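Search the help pages

Is the Hladun hand gripper kit enough for bathroom cleaning demos?

We run a small fitting and cleaning firm in Pronddale and want to record wiping jobs to train an arm later. The Hladun kit is the hand-held gripper with the camera on it, and the dealer in Fadorden quotes 4000 for a set. Unico has a similar one with a shorter wait. My worry is small parts and thin stuff like paper and packets, then cloths on ceramic. Has anyone used it for this kind of work?

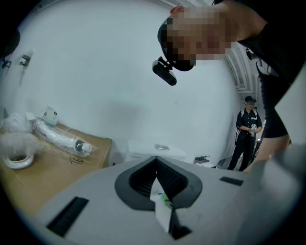
Category: Grippers and recording kits

Answer 1

We have had the Hladun for 7 months. Paper and thin packaging are fine if you come in flat and close slowly. The rubber pads wear first – order a spare pair with the kit. Bathrooms are harder. White walls and white ceramic give the tracking very little to hold on to, so tape a few dark markers up before you start. A bright green cloth helps too, as you can find it in every clip when you sort them later.
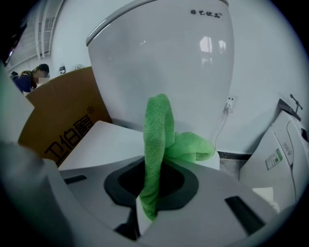 Do the outside of the tank before you try anything near the bowl. Our first 148 clips went to the bowl and we threw out most of them, as the cloth kept twisting. Fold it in half and grip the fold. Also ask the dealer which software version ships. The one we got in May dropped the sync on long takes.

Answer 2

unico is ok but heavy. my wrist was done after 6 takes

Answer 3

Check whether the 4000 includes the head camera. Our quote did not, and the mount was extra as well. Support answers by email, usually the next day.

Last updated: May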